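We use cookies to remember your login. Accept | Settings

Zalari: the new record, and is the vinyl worth it?
Posted by Erzsébet Lengyel, August 29, 2025

I've had the new Zalari album, Kollby, for a week and I think it's their best. The songs are slower than on Evo and the piano is much louder. Side two is the one I keep going back to. Has anyone bought the vinyl? There are 3000 copies and I'm not sure I need one.

tapehiss
Bought it. The pressing is quiet and you get 11 songs, the same as the download. I don't agree that it's better than Evo though. The drums sound flat and the last two tracks could have been left off.

imre_toth
The last track is the best thing on it. Katona sings it without any backing and you can hear her breathe between the lines. I'd keep that and lose the single.

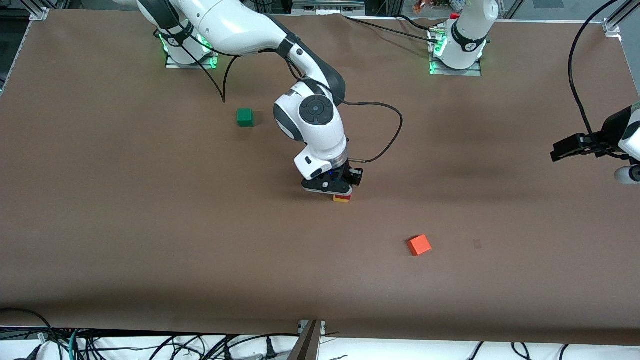
White arms at the brown paper-covered table.

tapehiss
We'll have to differ on that. It goes on for two verses too many. I saw them do it in May to 200 people and half the room went to the bar.

lowfield
I was at that show, near the front, and it was silent where I stood. They opened with the title song and it was a lot faster than the recorded version. I'd like a live album from that tour.

Erzsébet Lengyel
Thanks all. I'll order the vinyl when I'm paid. Does it come with the words printed?

imre_toth
Yes, on the inner sleeve, small type. The first 500 were signed but those have gone.

Comments (2)

marrowbone: Flat drums on my copy too. Turning the bass up helps a bit.

pia_k: Evo is still the one for me, but I like the single more than anyone here seems to.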